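Flurier Soft Fingers on the Killum Two-Finger Gripper: A Long Look
Posted 23/10/2020

I have been meaning to write this one up since September, when the Flurier fingers arrived and I put them straight on my Killum gripper before I'd even finished my coffee. If you have followed these reviews for a while you know I'm fond of the Killum. It is a plain, sturdy parallel gripper that has bolted onto every small arm I own without a fuss, but the bare fingers it ships with are hard and slick, and anything round and polished tends to squirt out of them like a watermelon seed.

So I was curious how the soft blue ones would do, and I had the Gerlach rubber tips in the drawer to compare them with. Swapping fingers takes 2 screws a side and a small hex key (not in the box, grumble grumble). The fit was snug from the start, though I did have to redo the open and close limits in the Rirnitz controller, because the padding is thicker than what I had before.

My favorite test for this sort of thing is chess pieces. They're small, they're glossy, they taper in all the wrong places, and they tip over if you so much as breathe on them, which makes for a lovely and slightly maddening afternoon.

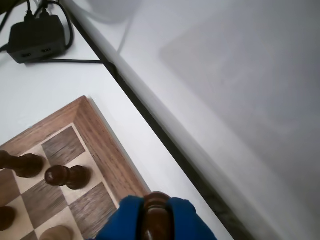
Flurier fingers holding one of the dark pieces upright, just past the edge of the board.

What I like best is how forgiving they are. With the Gerlach tips I had to line up almost perfectly over the middle of a piece or it would twist as the fingers closed. The Flurier pair seems to settle around the shape a bit, and over a run of 88 picks I had far fewer twisted ones to swear at. Pieces lying on their sides are harder with either set, and I'd plan on going slow there and coming in across the narrow part, away from the base.

Now the grumbles! They are wide. On a crowded board the outer edges will bump the neighbors, and the slimmer Gerlach tips win that contest easily. The blue covering also picks up dust like you wouldn't believe, and I found myself wiping it down between sessions with a damp cloth. And they do soften the feel of the grip, so if you rely on the Rirnitz force reading to know when you've got hold of something, you'll want to lower your threshold. I ended up at 800 on the raw scale and have left it there.

Would I buy them again? Yes, I would, and I'm tempted by a second set for the other arm. For tight spaces I'll keep the Gerlach tips handy, but the Flurier fingers are staying on the Killum for everyday use.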